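Print this article | E-mail to a friend

Pens Here, Crayons There: Sorting a Shared Work Table

A mixed pile of pens and crayons is a small storage problem with a few fixed variables: how many categories there are, how wide the openings are, and how far each container stands from the person using it. Most households and studios solve it with one large box. Retrieval is then slow, and crayon wax ends up on the pen clips.

Ingvild Strand plans storage for classrooms and shared studios at Gendgate. Her method starts with the whole stock on the table and the containers already in position, before anything is picked up. A felt or other soft surface is useful at this stage. Round barrels travel less on it, and crayons dropped from a low height are less likely to snap.
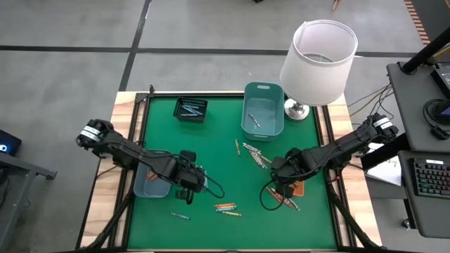 Setting the categories

Strand works with two main categories and one holding category. Pens are the first, crayons the second. The holding category takes anything that needs a decision: dry pens, stubs, crayons with no wrapper. It is emptied at the end of the session and does not become permanent storage.

Color is not a category at first. In a set of 39 mixed pieces, sorting by color produces too many groups for the containers available, and several groups will hold one item. Color can be handled later, inside the crayon bin, with a card divider.

Wrappers should stay on. They carry the maker's name and the color name, and they keep wax off the fingers and the bin wall.
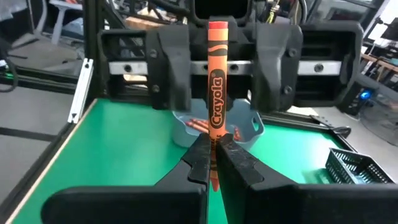 Crayons stored upright need a container at least two thirds their height. Anything shallower lets them lean and fan out, and the points wear against each other. Laid flat, they can go in a low bin up to three layers deep. Beyond that the bottom layer is hard to reach without emptying the rest.

Choosing the containers

Tarek Farouk, who buys for the housewares shop Benjelloun, divides small table containers into three types. Solid translucent bins show whether they are full or empty from the side and wipe clean. Mesh baskets let dust and shavings fall through, which suits pens. Perforated plastic baskets sit between the two, but the slots must be narrower than the thinnest item stored.

"Check the opening with a pen point before you buy," Farouk says. "If the tip goes through, the tip will get caught."

Handle cutouts are worth having on anything that moves between table and shelf. They also set the practical fill line, as loose items above the cutout can slide out when the bin is tipped.
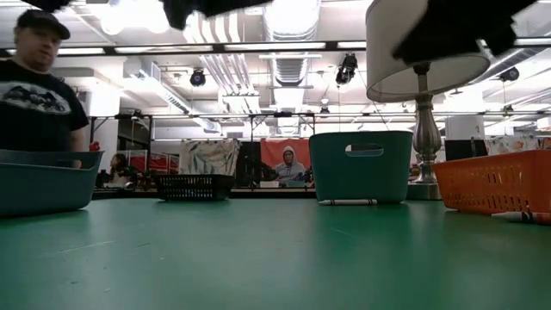 Placement matters more than container type. Strand allows 300 millimeters of clear surface in front of the user and puts the containers beyond it, with the tallest at the back. A low, wide bin can go to one side, as the teal one does at the left of the green table, where its height blocks nothing. The lamp takes a rear position between containers, and its shade should sit above their rims so that light reaches the bottom of each one.

Working through the pile

Pens go first. They are easier to pick out by eye, and removing them leaves a single material on the table. Each pen is tested on scrap paper with one short line. Those that skip go to the holding category and are tried once more after 11 seconds of scribbling.

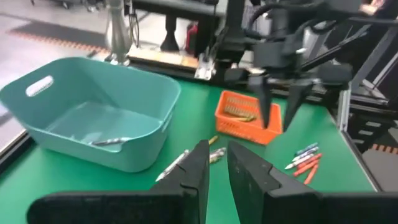
Crayons follow in handfuls of no more than four. Larger handfuls save little time and increase breakage. Stubs under 200 millimeters of combined length per color can be bundled with a rubber band and kept for melting or rubbings. Single stubs are used up first.

Labels are optional where the walls are translucent. For opaque bins, Strand specifies one word on the short end, facing the user. The Hela and Jitix studios, both of which use her layout, reset their tables every Wednesday before the first class.

Contact us | © Gendgate Quarterly. All rights reserved. | Back to top

This site uses cookies to remember your reading preferences. Accept | Settings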